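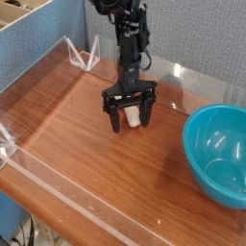
Does a wooden tabletop need fresh oil every six months?

In most houses it needs fresh oil when water stops beading on it, and for a lot of tables that takes years.

**To:** Reduswood list
**From:** Natalie Cheetham
**Subject:** Re: Re: the six-month rule

I put the short version up top for the people who only read the digest. The rest of you can have the long one, starting with what Ilir sent in last night:

> **Ilir Petek wrote:**
>
> Hi all, new to the list. I bought a used dining table in August, solid wood, orange-ish color, no idea of the species. The seller said it had been oiled and told me to redo it twice a year or it would dry out and split. I went to buy oil and the man at the counter sold me the Drolex three-step kit (cleaner, "nourisher," top coat) and said the nourisher was the important part, as wood is a living thing and has to be fed.
>
> Questions:
>
> 1. Is the twice-a-year thing real?
> 2. Can I skip the nourisher? It cost more than the other two together.
> 3. The Drolex leaflet says to sand to 3000 before the last coat. My sander paper stops at 220. Do I need to buy more?
> 4. There are some streaks in the wood, darker than the rest. Is that damage?
>
> I have not opened the kit yet so I could still take it back. Thanks for any help, I have read a lot of web pages and they all say different things.
>
> Ilir

Ilir, take it back.

I'll go in your order.

**1. Twice a year**

I have been trying to find where this came from for longer than I want to admit. The oldest thing I own that says it is a furniture store card from when my parents bought their sideboard, and it says to oil twice yearly with the store's own oil. The bottle was sold at the register. I have never seen a version of the rule that came from somebody with no bottle to sell, and if anyone on the list has one please send it, with the source, and I will eat my words in public.

Wood splits because it gains and loses moisture with the seasons and something is stopping it from moving. A top screwed down hard to a rigid frame will crack whether you oil it or not. Oil slows down the exchange a little. A film finish like varnish slows it down more. Neither one stops it. If you are worried about splitting, get under the table with a flashlight and look at how the top is held on. Slotted holes, little wooden buttons or figure-eight clips are good signs. Plain screws straight through tight holes across the width would bother me much more than a dull surface would.

My kitchen table has gone 11 years with two coats of oil at the start and one more after a bad summer of sweating glasses. No splits. I know that is one table. It's still one more table than the counter man offered you. 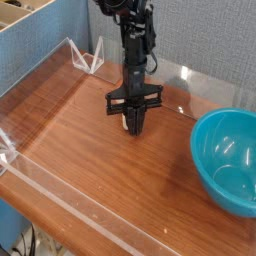
*Fingers nearly down on the wood, with something small and off-white by the tips.*

**2. The nourisher**

The tree was alive. Your table isn't. It has no way to eat anything. What goes into the wood when you wipe oil on is a liquid that fills some of the open space near the surface, and then, if it's a drying oil such as linseed or tung, it hardens there. If it's mineral oil it never hardens, and slowly it comes off on sleeves and bread.

So the thing to ask about any "nourisher" is whether it dries. I don't know what is in the Drolex one. The leaflet (Vlasta Petkov scanned it for the list last spring) doesn't say, and that is what makes me grumpy. It says "natural oils and plant-derived conditioners." If the conditioner doesn't dry and you put a top coat over it, you can get a top coat that stays tacky. Vlasta got exactly that on a bench. Maybe she put it on too thick. She says she didn't, and she is more careful than I am.

Dierckx does the same trick in different words. Their brochure claims a "286-tabletop study" in which treated tops "retained up to 1000% more luster." More than what? Measured how, and after how long? I wrote and asked, and got back a coupon.

So yes, skip it.

**3. Sanding to 3000**

No. Please don't.

For an oil finish I stop at 180 or 220, and the paper you have is fine. Going much finer on bare wood starts to polish it shut, so less oil gets in and the surface wears through sooner. People do use very fine pads between or after coats, to knock down dust nibs and get a silkier feel, and that's a separate matter. I have a pack of 1000 that I use for that, wet, on varnish, by hand, with hardly any pressure. I have never felt any need to go past it on a table people eat from.

Bujar Dimitrov will write in and say he goes to 3000 on his boxes and they look wonderful. They do look wonderful. They are boxes. They don't get spaghetti on them.
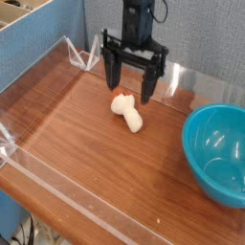 *Wooden top with clear acrylic walls.*

**4. Darker streaks**

Hard to say without seeing it, and you didn't attach anything, but I would not start from "damage." Plenty of woods have darker lines that run along with the grain. If the streaks follow the grain, fade in and out, and can't be felt with a fingernail, I'd leave them be. Things that do worry me:

- black rings or blotches, often where a can or a plant pot stood (iron plus water plus tannin)
- gray patches that feel rough, where the finish is gone and water has been getting in
- dark lines that go *across* the grain, because those can be cracks with dirt in them

Wipe a streak with a rag barely damp with mineral spirits, window open, no flames, and look at it from a low angle. If it comes up on the rag it was wax or grime and you're done.

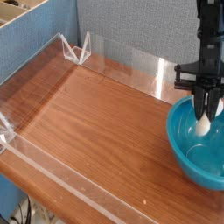
*Faint darker streaks along the grain, a few lighter scuffs, a pale crumb among small specks.*

**What I would do with the table**

First find out what's on it. The seller said oil. Sellers say oil about everything. A lot of store tables from the last few decades have a sprayed lacquer or a catalyzed varnish, and oil rubbed on top of that does nothing but smear, and then people write to this list asking why their table is sticky.

Put a few drops of water somewhere out of the way and give them ten minutes. If they sit up round and the wood under them doesn't change color, there's a working finish there and you don't need to do anything this year. If they soak in and leave a dark spot, you have thin oil or bare wood. Then try a cotton swab with denatured alcohol in a hidden corner. If the surface goes soft and gummy that is likely shellac, and you should stop and write back before touching anything. If nothing much happens it may be varnish or one of the tougher lacquers.

If it turns out to need oil:

1. Wash with warm water and a little dish soap, wrung-out cloth, dry it right away. Let it sit overnight.
2. Light pass with 220, along the grain. You are scuffing it, so don't dig.
3. Vacuum, then wipe.
4. Thin coat of a drying oil. Leave it fifteen minutes and wipe off **all** of it. When you think you've wiped enough, get a clean rag and go again.
5. Wait at least a day, longer if it's humid. Second coat the same way.
6. Spread the oily rags out flat outside to dry, or put them in a metal can of water with a lid. Never in a heap. I don't care how many people tell you this one is an old wives' tale. Linseed rags heat up on their own and they burn down garages.

Then keep hot pans off it for a few weeks. Oil that feels dry on top is often still curing underneath.

**To the others**

Vlasta Dimitriou asked off-list if I was going to be "fair to the wax people" this time. I thought I was fair last time. Wax over oil feels nice and gives you next to nothing against water or heat. If you like rubbing wax on furniture then rub wax on furniture, it does no harm. I only object when it gets sold as protection. The Faltutov tin says "lifetime barrier" on the lid and "reapply monthly" on the bottom, and I would like to hear which end of the tin they stand by.

I'm less sure of myself on hardwax oils. They seem to hold up better than plain oil in the kitchens I've seen, and spot repairs are easy enough. But the ones I've seen are all pretty new, and everybody who praises them to me put them on in the last couple of years, paid a lot, and would like to have been right. I'd be glad to hear from someone with a table that has had one on it for a decade and has kids in the house. Please say what brand, how many coats, and what you clean it with. "Love it!!" doesn't help me any.

Same goes for anyone who has split an unoiled top and can show that it was the missing oil and not the screws. I have asked this before and had two replies – one was a door, and the other had been parked over a heating vent.

Ilir, let us know what the water does, and send a picture of the underside if you can get one.

Natalie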